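4.2 Continuing education and the mid-career credential

We turn now to what happens after the certificate has been framed and hung on the wall, a part of the story that, in our reading at least, the literature on professional credentials in finance has been a little too quick to pass over. A good deal has been written on why people sign up for a charter or a diploma in the first place, and on what it does for their first salary. Much less has been written on the long middle stretch of a working life, when the holder has to keep the credential alive with yearly coursework, and when the employer has to decide whether to go on paying for it.

Our survey reached 984 credential holders working in lending, fund administration and insurance, most of them in and near Plerkport, where the regional offices of Finlow and Gevano are both located. We are very grateful to everyone who took the time, and especially to those who filled the comment boxes right to the end (several ran to more than a page, and we read them all with real pleasure). Respondents were asked how many hours of continuing education they had completed over the past year, who had paid for those hours, and whether the material had been of any use to them at their desks.

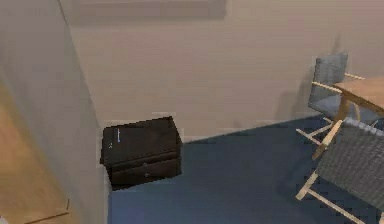
The requirement itself is simple enough to state. Holders must log 40 hours a year, and of these at least 5 must deal with ethics. What varies, and varies a great deal, is how people get there. At Finlow the hours are arranged by the employer and spread through the year, usually on a Thursday morning, and staff are given the time off their regular duties to attend. At Gevano the holder chooses the courses and sends in the receipts afterward. Both arrangements have their friends. The Finlow respondents told us they rarely worried about falling short, though quite a few wished the topics were closer to their own line of work. The Gevano respondents liked being able to choose, and then, by their own cheerful admission, left a large share of the hours until December.

That December crowding deserves a closer look than we can give it in this section, but we would like to set down a few thoughts while we are on the subject. Courses taken late in the year were more often rated as forgettable by the people who took them. It may be that hurried learners get less out of a class. It may just as well be that the better courses have filled up by then, or that people who put things off are harder to please. Our data cannot tell these explanations apart, and we would ask the reader to be as patient with the question as we have had to be.

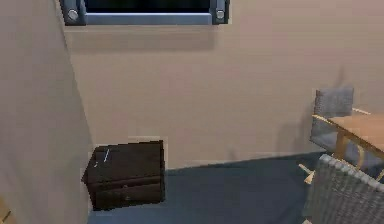

Figure 2. Simulated interior with a window above a beige wall and a dark blue-gray carpeted floor.

The Rana platform, which both employers use for recording hours, allowed us to compare what respondents remembered with what had been logged. Memory did fairly well on the total and rather poorly on the ethics portion, which people tended to fold into whatever other course they had taken that month. For this reason the estimates in the next section rest on the logged hours wherever we have them, and on the survey answers only where a respondent had changed employers during the year and the earlier records could not be matched.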